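Two-armed table helper clears its first lunch at Luvier

The dish room at Luvier has never been anyone's favorite place to spend an afternoon. The plates come back in every color and size, the cups come back wherever people felt like leaving them, and someone has to sort it all into bins before the next wave arrives. Now part of that job belongs to a pair of robot arms, and the crew is pretty excited.

The system is called Karkon. It was put together by Ornar, a small automation shop across the river, and it moved into a corner of the staff kitchen in May. Its job is simple to say and hard to do: take mixed dishes off a table and put them in a tub, so that a person can pick up a full tub and send it through the washer.

Luvier feeds 300 people at lunch on a normal day, most of them from the assembly halls next door. With a cup and at least two plates per tray, that comes to more than 1,000 pieces in a week many times over, and until this spring every one of them was picked up by hand at the sorting counter.
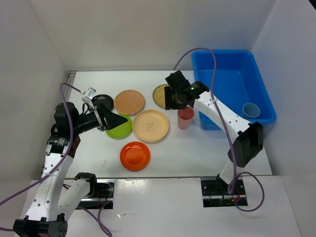
VENTER, 25 June 2018 – Six plates, two cups and one blue bin don't sound like much of a lunch rush, but small sets like this are where the Karkon arms learn their trade. The plates are all different on purpose. A glossy orange-red one with a raised rim asks for a different grip than a woven-patterned one, and a see-through pink cup is tricky in its own way. A light blue cup is in the bin, and the plates are spread over the left and middle of the table.

Hubert Kozłowski has run the dish room for the past 10 years and now spends an hour of each shift with the arms. He picks the dishes for every practice round, mixing the easy ones with the ones he knows will cause trouble.

"I know which plates slide and which ones stick together, and I know that from my own hands," he said. "So they asked me to choose. That felt good. I got to be the teacher for once!"

The arms don't work the full lunch yet. They take 200 pieces a day, all from the slow stretch after the main crowd has gone, and the counter crew handles the rest as before. When a plate ends up in a bad spot, a light comes on over the door and whoever is closest goes over and moves it. Kozłowski says that happens less than it did the first week, though flat plates are still the hardest because there is so little edge to get under.

What has changed most is how people spend the second half of the shift. Two of the crew used to stand at the counter until closing. Now one of them is out front restocking the salad bar and talking with guests, and the other is learning the ordering system, a job she had been asking about for a long time. No positions were cut, and the schedule for the fall has the same number of names on it as last year's.

There have been grumbles too. The corner is tighter than it was, the cart with the clean trays had to move to the hallway, and the early crew would like a bit more say in when the practice rounds happen. A new spot for the cart is being worked out with the facilities office.

Ornar plans to add soup bowls to the practice sets next, followed by silverware if the bowls go well. Kozłowski already has a stack of bowls put aside on the shelf by the washer, including a few chipped ones – "the mean ones," he calls them – and he can't wait to see how the arms do.

Staff who want to watch a practice round can stop by the kitchen after the lunch line closes. Hairnets are in the box by the door.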